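## 4. Preparing the floor before you install the Sellau underlay heater

Please read this section to the end before you open the roll. The heater mat is thin, and most of the problems which customers report to us come from the floor and not from the mat.

1. Switch off the circuit at the board. Put a note on the board so other people in the house leave it off.
2. Vacuum the floor two times, the second time across the direction of the first.
3. Press with your hand along every join. If you feel a ridge, mark it with chalk and sand it down.
4. Measure the room and draw it on the grid page at the back of this guide. Keep 11 cm free along each wall.

**Caution:** Never cut the mat to make it fit. Only the green border strip may be cut.

If carpet will go over the mat, choose one with a short, fine pile. Dark grey and charcoal colours are fine – colour makes no difference to the heating. Thick carpet holds the heat down and the thermostat will switch off early.
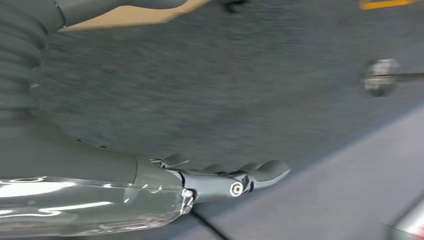

### 4.1 Laying the mat

1. Start in the corner farthest from the door.
2. Unroll the mat with the printed side up. Walk on it in socks only.
3. Fix the border with Jetari tape every 40 cm. Do not put tape over the sensor wire.
4. Lead the cold cable to the wall box. It must not cross the mat at any place.

**Note:** The sensor wire goes between two heating lines, at equal distance from both.

### 4.2 First check

Ask your electrician to measure the resistance and write it on the warranty card. For the mat of 22 cm width the reading must be 66 ohms. If the reading is different, stop the work and contact Graça Coelho at our service desk. Have the serial number from the cable label ready.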